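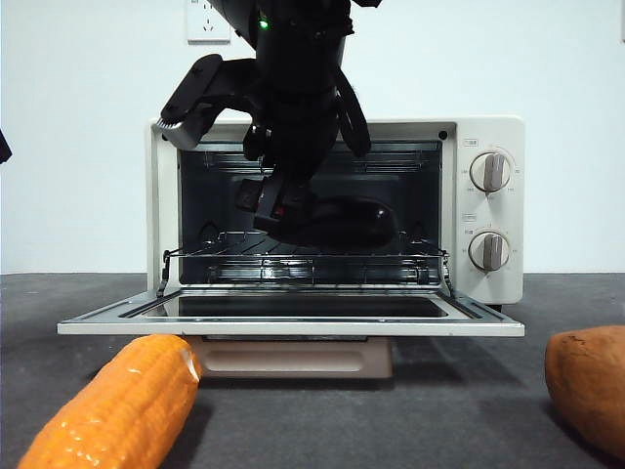 Small countertop oven for jacket potatoes: worth it, or just use the big one?

Kitchen Chat > Small Appliances
34 replies, showing the first page

wito_and_me
Posted September 9, 2020
Hello all, long time reader, hardly ever post. We've got a little cream oven now, the toaster oven sort with the two knobs one above the other down the right-hand side and a wire rack inside, and I'm completely smitten with it! It went on the dark grey table against the white wall as there was no other socket that didn't involve moving the bread bin. Our big oven is a monster and takes ages to heat, and it seems daft to fire it up for two spuds.

So, potatoes. Do you put them straight on the rack or on a tray? And does anybody bother turning them halfway? My mum always did, hers were lovely, but she also wrapped them in foil and I can't stand a soft skin.

Other thing is the door. It's the drop-down kind and I don't know how much I'm meant to lean on it. I caught myself resting a potato on the open glass while I looked for the fork and then thought, hang on, is that allowed?

Marrowfat
Straight on the rack, no tray, no foil. Prick them, rub with oil and a good pinch of salt, and leave them be. I've never turned one in my life. And no, don't put things on the glass!

fpmak
I turn mine, sorry Marrowfat. In a small oven the element is so much closer to the food that the top of a big potato goes like leather before the middle's done. Drop the rack a notch if you've got one and turn once. I do 190ish in ours, well, the dial says 189 if you believe the sticker my husband put on it after he'd been at it with a thermometer.

Doors: mine is an old Zutavero and the hinges went slack after 7 months of me using the door as a shelf. It still shuts but you have to give it a shove with your hip. Potatoes go on the worktop while I'm sorting things out, next to the oven, and the door stays clear.

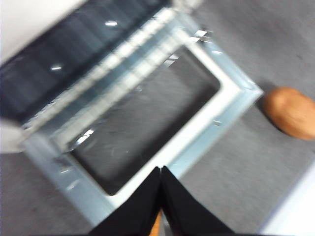 The other thing I'd say is wipe the glass while you remember. It gets streaks and smudges on it so quickly, and once they've been baked on a few times you're there with bicarb paste and an old toothbrush wondering where your evening went. A damp cloth when it's cooled down does me most of the time.
Fung-ping Mak

Marrowfat
We'll have to agree to differ on the turning. A potato rolled over halfway through has lost all its heat by the time you've faffed about with the door open. Try it both ways, wito, and see.

teasmade_tina
Can I be the miserable one? I had one of these for a year and gave it to my nephew. Great for cheese on toast, hopeless for anything thick. A jacket took so long I might as well have done it in the big oven with a crumble underneath. I start mine off in the microwave now and finish them under the grill. Yes I know, I know.

wito_and_me
Tina!! The microwave! I'm trying to get away from that, ours come out like wet flannel. But fair point about the time. Perhaps I should buy smaller potatoes, the Allbridge farm shop ones are the size of a shoe.

Right, I'll do one turned and one not and have Wito judge. He's six and will say whichever has more butter on it.

While I've got you, crumbs. The oven itself I can live with, but that grey surface shows absolutely everything. Little dark bits, little white bits, chalky marks that look like dust. I wipe it and the smudges come straight back. What are you all using?

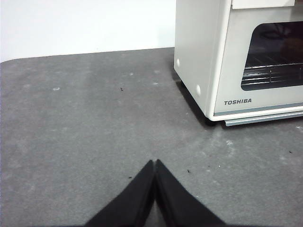 Replies about crumbs and mats (split from the main thread by Lau, moderator)

Lau
Moved these down here so the potato argument can carry on in peace. My tuppence: dry brush first, then cloth. If you go in wet, the crumbs just smear and you get those pale streaks when it dries.

teasmade_tina
Agree with Lau, and an old pastry brush is perfect for it. Don't use spray polish, it leaves a bloom on anything grey.

Marrowfat
Or get a speckled worktop like ours. I couldn't find a crumb on it if you paid me.

fpmak
Marrowfat, that's not cleaning, that's camouflage! I'd rather see them. Pull the crumb tray out every few goes as well if yours has one, half of what lands on the side comes from there when you move the oven to wipe behind it.

wito_and_me
Pastry brush, got it, there's one in the drawer that sheds so it was due for retirement anyway. Potatoes tomorrow. I'll put the verdict in the main thread.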